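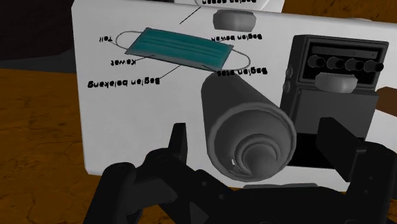 Home About Sites Reports Contact

Search this site Enter keyword Go

Irkana packing room: progress report for the period to the end of June

Submitted to the Brenus fund by the operations office, Drellenent

1. Summary

In this period we continued to prepare the sorting cell at Irkana, and we started the part of the project which concerns the staff. The cell will take over the sorting of mixed returned goods, which today is done by hand at two long tables. The work in simulation is on plan. The work on the floor is three weeks behind, for reasons given in section 4. The budget is not exceeded.

2. Work in simulation

All grasping tasks are tried first in the simulated cell. We use a wooden table, a gripper and a changing set of objects: cans, caps, small black devices with knobs, and flat printed boards. The boards carry a diagram of a face mask with labels in Indonesian, and they are placed in any orientation, also upside down. The returned goods come with leaflets and display cards in several languages, and the system must not depend on the print to decide what is an object and what is only a picture of an object.

During the period we ran 293 trials. The results are good for round objects which stand alone. They are weaker when a can lies with its end toward the gripper and another object is close beside it. In this position the fingers need more space than is available, and the planner often chooses to wait. We changed the approach angle in May and again in June. The second change is better, but we would like to see more trials before we say that the matter is closed.

Thin flat items are still not included. We propose to leave them to the staff for the whole first year.

3. Staff

The sorting team has 11 persons. No position is removed by the project, as was agreed at the beginning, and this was repeated to the team in writing in April. What will change is the content of the work. At present everybody sorts, and everybody lifts. After the start of the cell, one person on each shift will supervise it, clear the stops and decide about the objects which it refuses. The others will move to inspection and repacking.

We held three meetings with the team. The main questions were these:

- If the person who supervises the cell will be paid more. The answer is yes, from the first day of supervision and not from the end of training.
- Who is responsible when the cell puts a good item in the scrap bin. We did not have a clear answer in the first meeting. It is now written that the supervisor of the shift reports it and carries no blame for it.
- If the speed of the cell will be used to measure the speed of people. It will not. The team asked to have this in the shift rules, and it was added.

Nine of the team have finished the basic training. The two others work only nights, and their training is moved to July, when we can arrange it in their paid hours. Several persons said that the training has too much about the software and not enough about what to do when the gripper stops with an object in it. We agree. The material is being written again, with the help of two sorters.

One concern remains open. The sorters talk across the tables while they work, and new people learn mostly in this way. The supervisor place is behind a guard and more than 9 meters from the repacking tables. We asked Mac an tSaoi, who made the layout, to propose a different position.

4. Delays

The floor under the cell was not level, and the base plate had to be ordered again. The electrical inspection was moved for the same reason.

5. Next period

Installation of the base plate and guard. Night shift training. Further trials with objects close together. Decision on the supervisor position. We request no change in the payment schedule.

Operations office, Drellenent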